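Bench Tips for Shared Kitchens with Arm Stations
Nutovstead workplace pages, revised Tue 15 August

These tips apply to staff pantries where a two-arm station handles dish racking and snack sorting. Food prep, hot drinks and glassware remain manual work at all sites.

What changes for kitchen staff

The station takes over repetitive placing. Staff time moves to setup, inspection and recovery from stops. At the Poven site the station logged 441 plate placements in November, with 66 stops. Most stops were cleared by hand at the table. Plan the shift with this in mind: one person on the rota is the attendant and should not be given dishwashing in the same hour.

Attendants need no programming skills. They do need to know the stop button, the reset order and the limits listed below. Attendant hours are entered under kitchen duty, at the same rate as before.

Setting the table

1. Wipe the tabletop and dry it completely. Water film lets the rack feet slide when a plate touches the dowels.

2. Stand the dish rack in the middle of the table, within reach of both arms. Check that all feet sit flat. A rack that rocks under finger pressure goes back to the shelf.

3. Load plates of one diameter only. Mixed colors are fine and make it easier to tell one plate from the next when reading the log. Leave the rim clear on the side the gripper will approach from.

4. Put snacks in an open basket or a low tray. Leave gaps between the packages. Foil and film wraps pinch well at the sealed edge and poorly across a full, rounded middle.

5. Keep cups, bottles and phones off the working table. Use the side desk.

Cables

Coiled cables should hang free below the wrist with enough slack for full reach. Before each session, move the arm by hand through its range with the power off and watch for snags on the rack or basket rim. Do not tape a coil to the arm. The Lei site did this to keep the cable out of the way and had to replace the connector.

Cleaning

Gripper fingers: damp cloth, mild dish soap, then a dry cloth. No spray near the joints. Wooden racks: brush between the dowels, air dry upright, and oil when the surface turns rough. Woven baskets: shake out crumbs, wipe, and never soak.

Clean the fingers after every 4 sessions, or at once if a package has leaked.

Attending a run

Sit behind the table, facing the station, with hands clear of the tabletop. Let the arm finish or stop before reaching for anything. A plate that leans the wrong way is corrected after the stop, even if it looks quick to fix. Lanyards and loose sleeves should be kept back from the table edge when leaning in to reset.

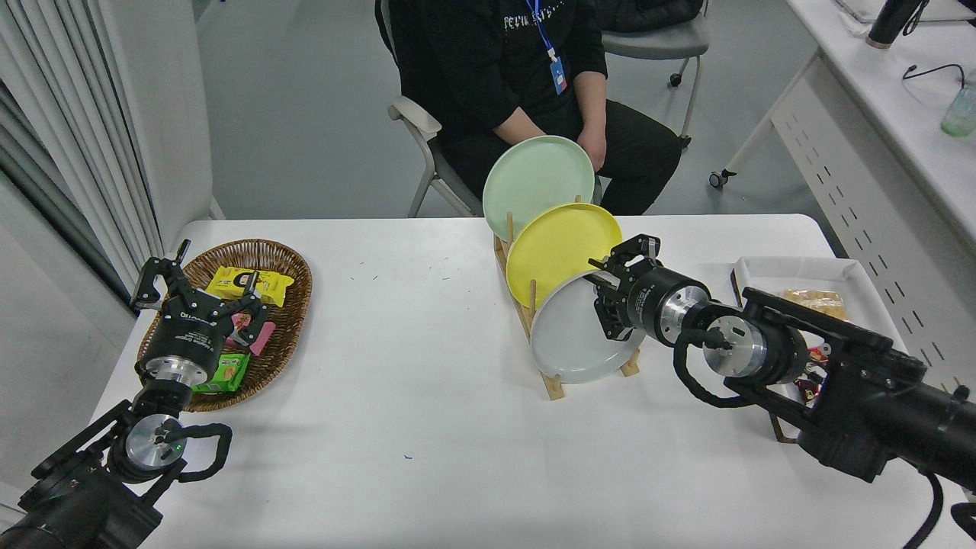
Ending the session

Park both arms, switch off at the wall, then remove the plates. Wash them before they return to the cupboard. Note the number of stops on the Pirkero sheet, with one line on the cause of each. "Gripper error" is not enough; write which item and where it was on the table. Sheets are collected on the last working day of the month.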